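Notebook, Dalisay apartment, cleaning crew side
26/04/2020

Goal for the day: get the clearing-up task into some kind of order before Wustuma, the arm, takes over the boring half of our shift. Management at Remier says "takes over." The crew says "takes a run at."

Tally on the wall sheet stands at 1,232 table clears, target 1,835. Zustance (the scheduling program) has decided we can do 200 a day. Zustance has never cleared a table. I got 200 exactly once, in October, and couldn't close my hand around a coffee mug that evening.

Things that have changed since we went over to the grippers, for whoever reads this after me:

Pace. I used to clear a kitchen table in one sweep, forearm and trash bag, done. Now it's one item per grip, set down, let go, next. The new people are better at it than those of us with years in, who keep reaching in with a bare thumb. My redo pile is the tallest on the crew and I have been told so in a friendly tone.

Job titles. Was "cleaner II." Now "task operator." Same pay band, different badge. The badge clips to the same shirt.

Paper. A napkin is the worst object in the building. Flat it won't pinch, and once it is crumpled it takes up half the table and hides whatever is underneath. We argued through a whole lunch about whether to ball it up first or take it as found. Settled on as found. Customers don't ball them up for us either.

Cloths. Textured scrub cloths are easy, they catch on the pads. Push sideways first, then close. If one is lying at the table edge, come at it from the side. Come at it from above and it goes on the floor, and then you get to write "floor" on the sheet.

Cans. Treat every open can as full. I will not be taking questions on how we arrived at this.

Wire twist ties. Skip until the end. Two of us tried for most of a coffee break and the tie won. I've asked whether the arm will be expected to do them and got back "eventually," a word that has been in use here for a good while.

Hours. The early shift lost its setup time because the tables are now messed up on purpose by the late shift. I trained for years to leave a clean table behind me. Last thing I do before going home now is put the trash back.

What I don't mind: my knees are better, there's no mopping on this job, and people ask how I do things. In all my time with Remier the only question anybody had about my technique was whether it could be faster. Last week we spent an hour on how I fold a cloth. I don't know how I fold a cloth. I do now.

What I do mind: the form has a box for "reason for hesitation" and it wants one every time.

Still open: what happens to the 6 of us when the count is reached. The answer so far is that somebody has to look after the arms. I asked for that on paper. Pending.

Position for cloth and napkin together, one gripper on each:

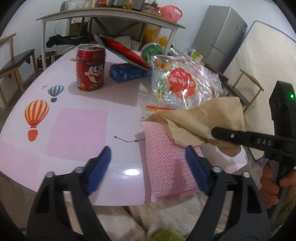 Next up
Bags. Clear plastic first, since the pads slide on it. Bring the spare pads and hide the good chair.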